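Flaltdale hall tables get a cleaning before January sign-ups

The front room at Flaltdale Hall in Odville is being cleaned table by table before sign-ups open in January. The small tables come first, then the long curved counter.

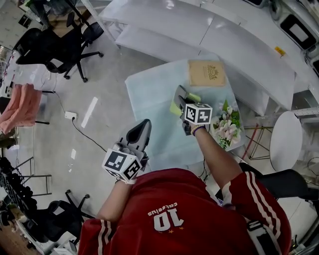
A sponge on one of the small white tables at Flaltdale Hall.

Aldana Paredes, who runs the hall's front desk, said 155 people signed up for classes last season and the tables had picked up ink and coffee marks.

"We wipe them down, put the flowers back and move on to the next one," Paredes said.

The room reopens at 6 p.m. with 12 classes on the list.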